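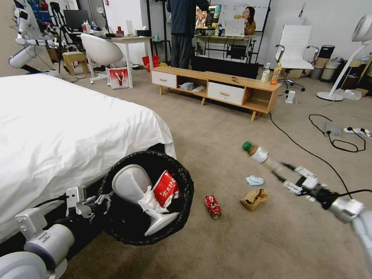 Litter pickup, bedroom area. Left gripper on bag hoop, right gripper on bottle with green cap.

TIRKIK HOUSEHOLD TASK CELL
Pre-run and in-run inspection, Task Group C: floor litter to bag
Site: Lirholm, second floor
Date: Mon 2 April
Checklist revision: July issue, with the cable section added

Ratings: OK, OK with comment, Action, Not checked

Section 1. Floor and walkway

1.1 Carpet flat, no lifted edges in the drive area. OK
1.2 Loose cables outside the drive area. Action
Comment: A long black cable runs diagonally over the carpet from the TV stand. A second, looped cable goes to the gray adapter box and the white power strip, both on the floor. Reroute behind the stand or tape down before the base is allowed to travel on that side.
1.3 Small electrical items off the floor. Action
Comment: White plug device by the end of the stand. The Callora picker has no rule against treating it as litter. Remove by hand.
1.4 Clearance between bed and stand at least 80 cm. OK

Section 2. Litter set

2.1 Items are dry and free of sharp edges. OK with comment
Comment: Cans are checked at the tab and rim before each set. Replace any can that has been crushed by the gripper.
2.2 Bottles emptied and capped. OK
2.3 Mix includes rigid and soft items. OK
Comment: Soda can and crumpled brown paper bag still on the carpet at time of check. Cup, snack bag and tissue in the bag.
2.4 Items that must stay are listed for the operator. Action
Comment: The pale blue cloth on the carpet is not on either list. A person would ask whether it is laundry or trash. The machine does not ask. Until the list is fixed, count any pickup of cloth as a stop condition.

Section 3. Bag and hoop

3.1 Liner fitted over the full rim. OK
3.2 Hoop supported during drop. OK with comment
Comment: Hoop is held against the front of the bed. This works for light waste. Load limit for the held hoop is 400 g; above that, set it on the floor and let the arm do the reaching.
3.3 Fill level below rim. OK
Comment: The cup is on its side and takes up a lot of room. Neither arm presses waste down, so a bag is called full long before a person would change it.

Section 4. Arms and grippers

4.1 Emergency stop tested, both arms. OK
4.2 Cable on right arm free of snags through full reach. OK with comment
Comment: Recheck after every 200 cycles. Look closely at the elbow.
4.3 Finger pads clean. OK with comment
Comment: Sugar residue makes thin wrappers stick at release. Wipe with a damp cloth and let dry.
4.4 Arm speed limit while carrying, 20 percent. Not checked
Comment: Setting was not read back from the controller. Do so before the next run.

Section 5. People and furniture

5.1 Persons in the room informed that arms are live. OK
5.2 Persons outside marked reach. OK with comment
Comment: There is a desk in use behind the TV stand, with one person standing near it. Distance is acceptable with the base parked. It is not acceptable with the base moving, and there is no floor marking on that side.
5.3 Swivel chairs parked. Action
Comment: Chairs roll when bumped. Lock or remove.
5.4 Fan off and clear of bags. Not checked
Comment: White plastic bag near the base of the pedestal fan. Light waste drifts when the fan is on, and the grasp point is then wrong.

Section 6. Readiness of the task for unattended use

6.1 Can pick up rigid items from carpet. OK
6.2 Can pick up flat or soft items from carpet. OK with comment
Comment: Paper is fair. Tissue often needs a second try.
6.3 Can tell litter from belongings. Action
Comment: See 1.3 and 2.4. This is the main open item. Grasping is now good enough for a bedroom floor; sorting by meaning is not.
6.4 Can tie, remove and replace the bag. Not checked
Comment: Out of scope for Group C. Done by hand.
6.5 Approved without an attendant. Action
Comment: Not approved. Attendant within reach of the stop button for all runs.

Close 1.2, 1.3, 2.4 and 5.3 before the next session. Items 4.4 and 5.4 may be closed at the start of it. Send the signed copy to the Ait Brahim maintenance desk.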